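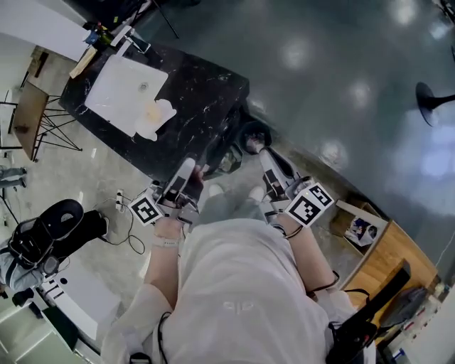 Section 2 – Setting up your Ulside canvass list

1. Log in, pick your ward (Stanton or Gorton). Wrong ward = wrong doors.
2. Import the voter file. Max 1000 rows per upload, split it if bigger.
3. Set walk lists to 30 doors. More than that and people dont finish.
4. Tap Sync before you leave the office – takes roughly 2 minutes.

Note: Rashti petition sheets are seperate, see Section 5.

CAUTION: do not delete a list while a walker is signed in. Their notes go with it.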